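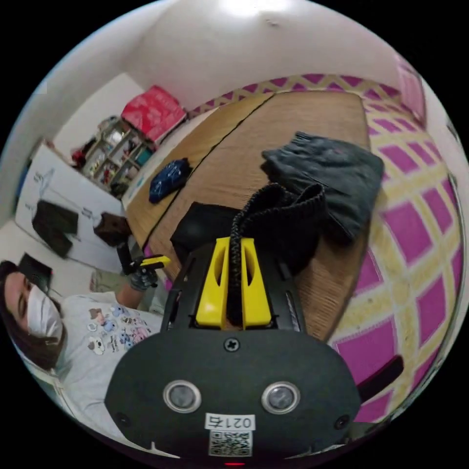

Matúš Procházka

Tider: death notices from the Trimura weekly paper

README, last touched 7/6/22

Hello and welcome! Tider is a set of 1,000 death notices, typed out by hand from the back pages of the old Trimura weekly. I started it to find my great-aunt (found her, page 7, surname spelt wrong) and then I couldn't stop.

What you get

There are two files. notices.csv has one row per notice, with the full text, the name as printed, the age if given and the date of the paper. relatives.csv has one row per person named as family, linked back by notice_id. Open them in whatever you like - I use Orix, which is slow but doesn't mangle the accents. 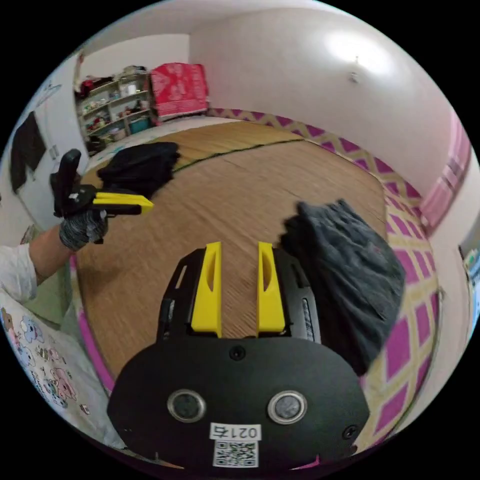 Spellings are left exactly as the paper had them, so the same village can turn up in several forms. My guess at the modern one goes in place_guess, and please do treat it as a guess. Where the paper says "after a long illness" or "suddenly, at home" I've kept the wording in the text and made no column for cause of death. It didn't feel right, and the phrases are too woolly to sort anyway.

Known problems

The November issues are badly faded and I've put [?] wherever I gave up on a word. Married women often appear only under the husband's name, which makes relatives.csv lopsided. Some families paid for a second notice with the funeral time corrected - both are in, and the later one has repeat = 2.

Names were split into first and last with a little script called Yaman, and it's hopeless with double surnames. I fixed the ones I spotted.

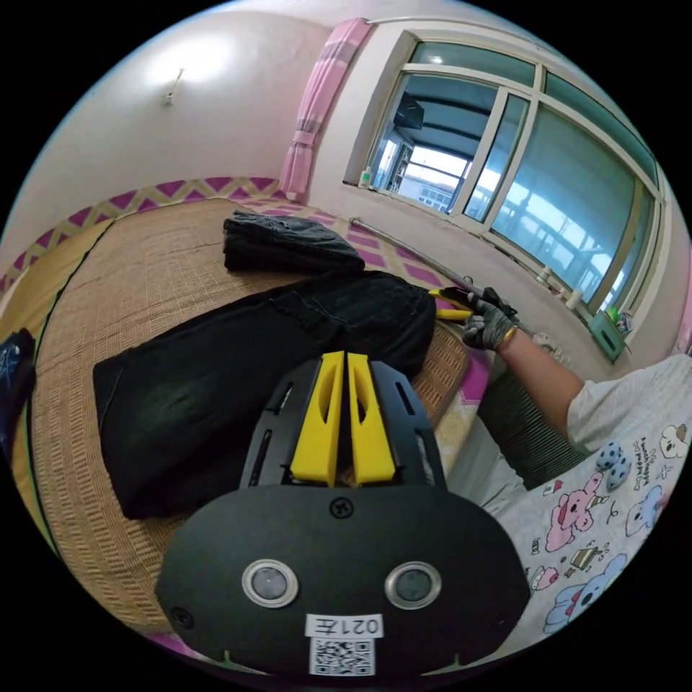
One reader wrote in to say that "survived by" and "leaves behind" shouldn't share a column, as in her family's notices the second one took in godchildren and neighbours too. Good point! The original phrase now sits in its own column, survivor_phrase, so you can split them yourself.

Using it

Free for family history, school work and research. If you'd like a relative's notice taken out, open an issue or drop me a line and I'll remove it from the next version, no questions asked.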